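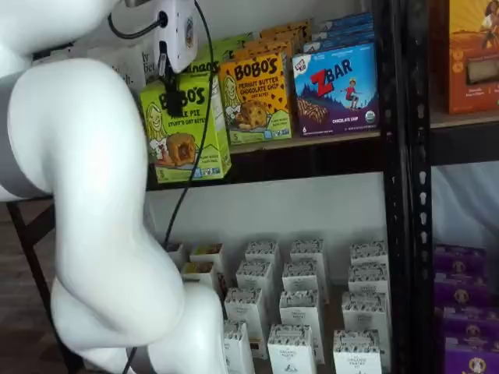 3 min read

Snack shelf setup - boxes facing front or sideways?

Posted Sep 2, 2019 by flavine_pantry

I keep the snack shelves in the break room at work. We have a black metal unit, the kind with slots punched down the uprights, and I'm trying to settle on how to arrange the upper board before we reorder. Right now it's a row of boxes facing out, Bobo's mostly. The green apple pie Stuff'd Oat Bites are at the left end and the yellow peanut butter chocolate chip Oat Bites come next, with more boxes stacked in behind them.

My problem is the front row. The apple pie box is leaning forward at the edge of the board. I would like people to be able to read the flavor without picking the box up, but I don't want things landing on the floor either. Options I'm looking at:

1. Leave them facing front and push everything back an inch.
2. Turn them sideways, spines out, like books.
3. Open the boxes and put the bars and bites in bins.

What do other people do?

gadov77 wrote:

Option 1. The front of the box is the label, so use it. With those two you have green and yellow next to each other and people will find the color they want from across the room. Sideways you get a strip of small print.

The lean usually means the row is too deep. Take one box out from behind and see if it stands up straight.

shelfpaper wrote:

Disagree, bins. We did boxes for a year and every week I was throwing out empties that somebody had put back on the shelf. With a bin you can see what's left. We buy for 25 people and it takes me less time to fill four bins than it used to take to straighten the boxes.

gadov77 wrote:

Bins are fine until someone asks what's in it. Then you are digging through the trash for the ingredient panel. We have two people with nut allergies on our floor and I would not put peanut butter anything loose in a bin next to the apple ones.

shelfpaper wrote:

Ours are wrapped. I'd check whether the poster's are before deciding it's a problem.

flavine_pantry wrote:

I'll check the wrappers this week. The allergy point is a fair one either way. Right now the peanut butter box is directly beside the apple pie box and I hadn't thought about it.

clidau_supply wrote:

Put the peanut ones on the lower shelf, all of them, and leave them there for good. People learn where things are. I moved ours around every time we got a delivery and had complaints each time.

On the lean, check that the board is level before you blame the boxes. On slotted uprights it is easy to get one clip a slot lower than the others. Took me 2 tries to find the bad one on ours. Unload the shelf first, please. I didn't.

oatmealfan wrote:

Does anyone keep flavors separate front to back? I do one flavor per row, so the box behind is always the same as the one in front. If you mix them, people pull the front one out to see what's hiding and that's how you end up with boxes hanging over the edge.

flavine_pantry wrote:

I have orange and yellow ones stacked going toward the back wall, and another green one behind the apple pie. So partly separated, I guess. I could be stricter about it.

Also there's a printed sheet tucked in behind the products on the left. I should move that to where a person can read it.

gadov77 wrote:

Tape it to the upright, eye level. Not over the slots if you plan on moving shelves.

shelfpaper wrote:

Or the wall. Tape on a metal post leaves gum and then it collects dust. Still voting bins.

oatmealfan wrote:

A strip of low edging along the front would solve the falling problem with no rearranging. Half an inch is enough and you can still read the boxes.

clidau_supply wrote:

Edging makes it harder to wipe crumbs off. I took ours down in November.

flavine_pantry wrote:

OK, plan for now: boxes stay facing front, one flavor per row, peanut butter goes down a shelf, and I'll check the clips. If it's a mess again in a month I'll try shelfpaper's bins on one shelf only.

shelfpaper wrote:

Get the clear ones.

Related threads
Khương brand shelf clips - which size fits?
Pantry reorder sheet, who keeps one?
Best way to clean black metal shelving
Break room coffee, pods or pot

This site uses cookies to keep you signed in. By continuing to browse you accept our cookie policy.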